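Week 3 notes: repair, reuse, scrap. Secondhand markets for office equipment

Tuesday section, bring the reading. Slides will go up later, these are the notes I talk from so expect gaps.

Start from last week. A firm buys 400 desktops, writes them off over a few years, book value hits zero. Does the machine stop being worth anything? No. Book value and resale value are two diffrent things, keep them apart in your answers.

Three ways out for the firm:
sell whole to a broker
sell for parts
pay someone to take it away

Which one depends on price of labor, price of parts, and how far the stuff has to travel. Case in the reading is Cavatex, office leasing, sends everything to one broker (Ekamik) on a flat price per unit. Flat price = broker carries the risk of duds. Broker knows this, so bids low.
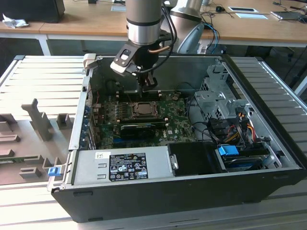

A student in the other section objected that a flat price should also pull in worse machines over time, with the good ones getting sold quietly on the side. Yes. Adverse selection, same as used cars. Write that in the margin next to the Cavatex case, it will come up again.

How would you fix it? Inspection, grading, warranty. All cost money. Who pays? Usually split, and the split shows up in the price even if the contract says otherwise.

Numbers for the worked problem. Whole unit sells at 250 graded, parts from the same unit bring 500 if every part sells. Looks like parts wins. But now add labor, storage, and the parts that sit on a shelf
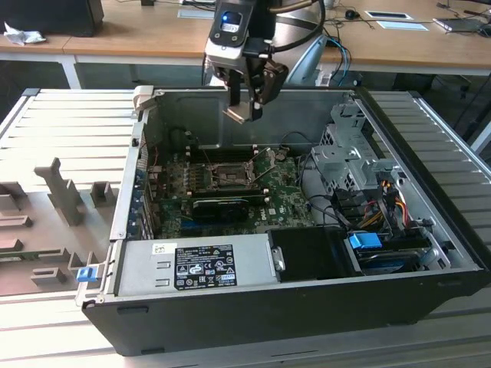 and the gap closes fast. Do the sum with half the parts unsold: you are at 250 before paying anyone. Whole unit wins once wages are above zero. Do it again with three quarters sold and find the wage where you're indifferent. Show the working, I don't give marks for a bare number.

Wutau case, shorter. Parts only, small town, low rent. Why does it survive when the broker model says it shouldnt? Cheap storage. Waiting costs them little so they can hold out for a buyer.
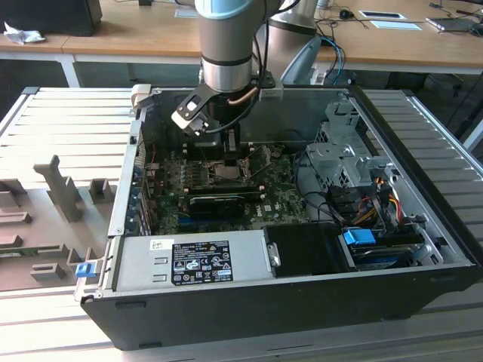
Leitão is the opposite, expensive warehouse, sells quickly and takes what it gets. Same goods, different holding cost, different price. That's the whole point of the week really.

For September: read the second half of the packet, skip the appendix. One page on holding costs, typed.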